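## 4 Beschaffung und Budget

Ich gebe es gleich zu: Den Kostenplan haben wir im Februar viel zu optimistisch geschrieben. Für das Tuchfalten brauchten wir zwei Arme (siehe Abb. 1), und in meiner ersten Tabelle stand genau einer. Also nochmal von vorn!

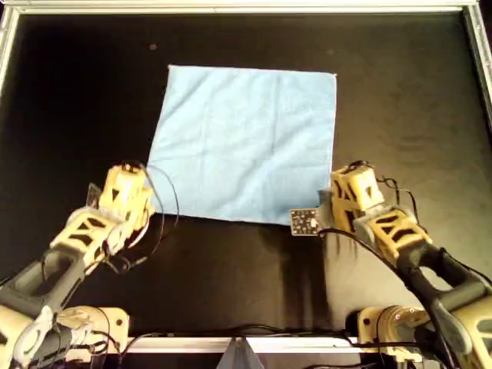 **Abbildung 1:** Zweiarmiger Aufbau mit hellblauem Tuch auf schwarzer Arbeitsfläche.

Clundia wandte ein, man solle das Geld lieber in einen einzigen, steiferen Industriearm stecken, der halte wenigstens länger als ein Projektantrag. Ganz falsch ist das nicht — nur lag das Angebot von Tisari bei 4.000 Euro je Arm, und mit Vi als Steuerungssoftware waren keine weiteren Lizenzen fällig. Für Ersatzteile (Kabel, Greiferfinger, Schrauben) haben wir 906 Euro eingeplant, dazu 100 Euro für Tücher. Geliefert wurde nach Tavelville, Lieferzeit 6 Wochen.

Was ich gern früher eingeplant hätte: Kameras mit kürzerer Belichtungszeit. Bei schnellen Bewegungen verwischt der Greifer stark, während das gefaltete Tuch daneben gut zu erkennen bleibt (Abb. 2).

**Abbildung 2:** Greifer in schneller Bewegung, links das gefaltete Tuch. 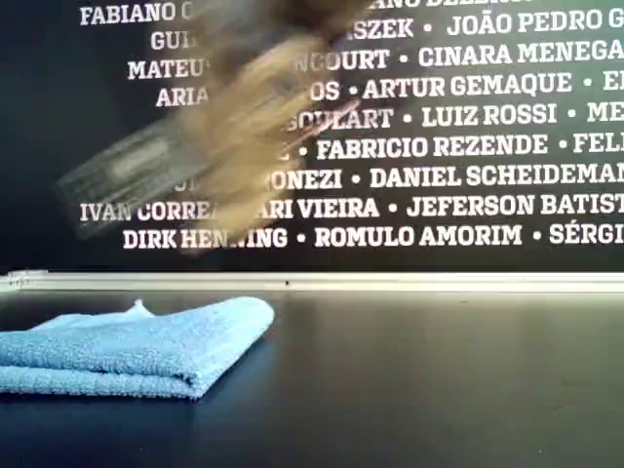 ## 5 Laufende Kosten

Strom und Miete lasse ich weg, die trägt bei uns das Institut.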